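Ticket 1827 - Celda Nieto, brazo naranja
Estado: en observación
Asignado a: Seung-woo Nam

Síntoma: parada por sobrepar al bajar junto a las paredes del cajón. Error 143, siempre en el mismo cuadrante.

14:10 - Revisado el cableado sobre la articulación. Sin daños.
14:40 - Apretadas las mordazas del cajón y recalibrado el origen. Velocidad de bajada al 30 %. 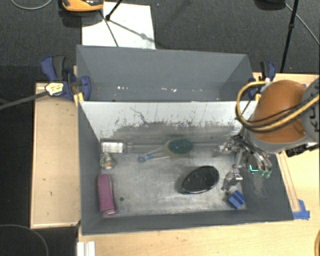 15:20 - Casi 40 ciclos sin error. Soo-ah Ryu pide dejar la velocidad así hasta el cambio de turno.

Pendiente: subir al 60 % y repetir junto a la pared derecha.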